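8 September 2025

**Equipment money sorted – mostly**

Quick one from me, as a few of you have been asking where we've landed on the robot budget. Muthu Iyengar and I sat down with the Kornbridge quote last night and went through it line by line (twice, with biscuits), and I'm pleased to say we've got a plan!

We're keeping the humanoid on the bathroom cleaning trial for another 4 months. The lease stays as it was. What's new is a proper spares line – $1440 for replacement fingers, wrist seals and cable ties, plus $97 a month for cloths and consumables, which I'd left out completely last year and got a well-deserved earful over.

The second unit is the bit still up in the air. Drakia can do delivery in 7 weeks if we order now, but Aishwarya Palaniappan wants to see the Hetesum model first, and I reckon she's right. It's a lot of money to spend off a brochure. The demo's in October and I've got room for a few extra people, so sing out if you'd like to come along.

I've also asked for a quote on tidier cable management. No favourite there yet, so if you've dealt with a good supplier please send me their name.

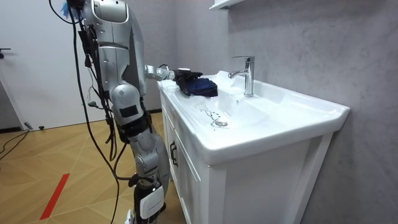

*Cloth on the basin rim at the bathroom vanity.*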